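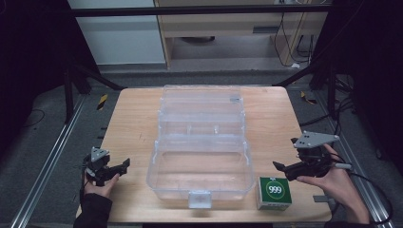 Wokbridge bench, August: the pad problem

This page belongs to the gallery of the Wokbridge bench, where we record two-handed tasks with hand-held grippers for the Gallodmont project. Most pages in this gallery are about tasks which went well. This one is about the fault that stopped us for the largest part of August, and we put it online so that the Betgate group, who use the same pads, can compare it with their own grippers.

The plan was 2000 recordings. We stopped after 1048. Until then the operators had reported only small things: a lid that slipped once, a small box that turned a little between the fingers when it was lifted. Each time the operator tried again, the second attempt was good, and the recording was kept. Nothing was written in the log, and this was our first mistake.

The fault was noticed in the evening, during the check of the videos. In several recordings the object moves downwards between the pads while the fingers stay closed at the same width. We first suspected the width sensor and lost one full day on calibration. The sensor was correct. After that we went back through all the recordings and found 76 with a clear slip. They are now marked and will not be used for training.
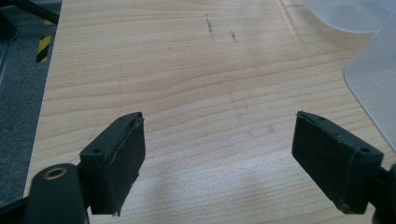

Pads at our bench were inspected only when somebody complained, and no limit was written down for how long a pair may stay in service. The Khokhar manual, which we follow for the rest of the maintenance, gives a limit for cables and for screws but is silent about pads. So each operator judged by eye, and mostly from the outside of the finger, which is the wrong place to look. With the jaws wide open it is easier to judge: on the left finger the upper rim and the lower tip of the pad are frayed, with small torn pieces standing out, and the right pad is scuffed and a bit dusty. Dust alone can be cleaned with a damp cloth. For torn edges we know no other remedy than a new pad.

There was also a safety side, although no one was hurt. A box which slips from the fingers at table height is harmless, but two of our planned tasks use glass jars. We have moved these tasks to the end of the list, and they will start only after the new pads have been tested with plastic jars of the same weight.

What we changed

Both pads of a gripper are now replaced together after 650 recordings, also when they still look good. Before the first recording of the morning the operator opens the jaws fully, looks at the inner faces and signs the sheet. Every slip goes into the log with the time of day, even when the second attempt succeeds.

The bench is open again, mornings only until the second set of pads arrives. If you see similar wear on your side, please write to the Wokbridge bench address and tell us after how many recordings it appeared – we would like to know if our limit is too careful or not careful enough.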